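# The Supply Closet at the End of the World

The nurse I was following had been gone for six minutes, and I had started to count the ceiling tiles. She had left to find a pillow. At Drineck General, a pillow is a quest object. You hear rumors of one on the fourth floor. By the time you get there, it has moved on.

She came back with two rolled bath blankets and a look that told me to write nothing down. I wrote it down.

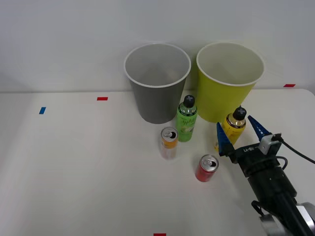
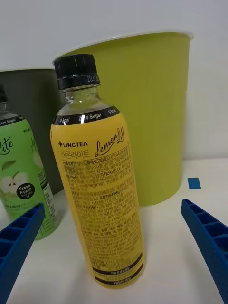 I had come to Drineck because of a study, the kind with a title so long it needs its own lunch break. A small research group had spent a season working out where nurses go during a shift, and the answer, once you scraped off the statistics, was "looking for stuff." On one medical ward with 484 beds' worth of paperwork flowing through it (the hospital as a whole; the ward merely feels that way), the average nurse walked into the supply room more often than into any single patient's room. Half the time she walked out with something other than what she went in for.

Ruth Whiteley ran that study. She was a floor nurse for most of her working life before she took up research, and she still walks like one, fast and slightly tilted, as if the hallway were a moving train.

"We kept asking why patients weren't getting up and walking," she told me. "We had training. We had posters. We had a poster about the training. Then I went and looked for a walker."

There was one walker. It was behind a broken scale, which was behind a Christmas tree.

## The distance problem

Medicine likes to talk about its big machines. There are galas for the big machines. I have never been invited to a gala for the gait belt, a strip of webbing with a buckle that lets one person help another person stand up without both of them ending up on the floor. It costs less than a decent sandwich. Drineck bought 800 of them a few years back, and when Whiteley went searching she could put her hands on very few. Some had gone home with patients. Some had been thrown out. A fair number turned up in a drawer in radiology, where they were being used to tie back a curtain and, in one case, to hold a cabinet shut.

You can guess what happens to a patient on a ward with no gait belts. He stays in bed. It's a safe, sensible choice made by a tired person at four in the afternoon, and then by another tired person at eight. A few days of it and his legs have quietly resigned. He came in with pneumonia and he leaves for a rehab center, if they have a bed, to relearn the stairs.

Whiteley's team asked the nurses on three wards to keep a tally card in their pockets and make a mark each time they gave up on finding something. She expected a few dozen marks. She got 834. The cards came back with the edges worn soft, and several had notes in the margins that can't be printed in a magazine you might leave on a coffee table. One card was itself reported missing.

## Yvonne Sugden's tape

The fix at Drineck, to the extent there has been one, began with colored tape.

Yvonne Sugden manages the ward on the fifth floor and has the calm of someone who has been yelled at by professionals. In October she put a square of blue tape on the floor outside every third room and announced that a walker lived there. If the walker wasn't in its square, anybody passing was to ask where it was, loudly. This included doctors. It included, on one memorable morning, a visiting accreditor, who asked loudly enough that a surgeon apologized.

I asked Sugden if there had been a formal rollout.

"I bought the tape at the hardware store," she said. "I'm still waiting on the reimbursement."

Then she went after the supply closet. The old system was alphabetical, so catheters sat near cotton balls, and anyone who needed to get a patient up and out of bed had to visit B, G, S and W, with a stop at N for non-slip socks, unless someone had filed them under S for socks. Sugden pulled everything a nurse needs for that one job and put it in a single bin at waist height. The bin is red. It has a sign on it that says UP. I watched a new hire find it in the time it takes to say so.

Whiteley measured the results, since measuring is what she does with her feelings. Patients on the fifth floor got out of bed more often and sooner. She is careful about this. It was one ward, it had an unusually stubborn manager, and people behave better when somebody with a clipboard is standing near the linens. She said all of that to me twice and then once more by email.

## Meanwhile, the software

Hospitals being hospitals, there was also a high-tech option. Drineck's leadership signed up for a tracking system called Keskinen, which puts a tag on each piece of equipment and shows you its location on a map. I got a demonstration. The map was handsome. It showed 1,000 little green dots, pulsing gently, spread over nine floors like a healthy pond.

We picked a dot. It was a bladder scanner, and according to Keskinen it was twelve feet from us. We looked for it for a good while. It was twelve feet from us, straight down, on another floor.

To be fair, the floor problem has been patched, and the people who use the system now mostly like it. The night supervisor swears by it. But a dot can tell you only where the walker is. It can't tell you that the walker has three wheels, or that someone has hung wet laundry on it, or that it's in the room of a man who regards it as his and will not be reasoned with.

The Plaluscombe clinic across town looked at the same system and bought more walkers with the money. They store them in plain sight, in a row, like bikes outside a school. I drove over to see them, and there isn't much to say about it as a tourist attraction. There were walkers. People were using them. An older woman in a good cardigan passed me twice, the second time with what I took to be a smirk.

## What the pillow knows

The literature on all this is bigger than you'd think, and drier. It talks about "the physical environment as a facilitator of adherence," which means people will do the right thing if the thing is nearby. You could have gotten this from anybody who has ever kept running shoes by the door, or a cake on the counter. Whiteley has no patience for the complaint that her findings are obvious. Plenty of things are obvious, she says, and they still need a budget line.

She's trying to get one. The proposal is called Grenis, a name that stood for something in an early draft until the committee cut two of the words. It would give each ward a small sum to spend on close-at-hand equipment with no purchase order and no sign-off. The finance office has asked how it would guard against waste. Whiteley sent them a photo of the radiology curtain.

As of my last visit, the proposal was still under review. The blue squares were holding up, though one had been mopped into a sort of trapezoid. The Christmas tree had been moved to a different closet, where it was blocking the spare IV poles.

And on my way out I passed the nurse I had followed that first day, going the other direction at speed, with a real pillow clamped under each arm. I asked where she'd found them. She looked over her shoulder, saw who was standing at the nurses' station, and told me she'd rather not say.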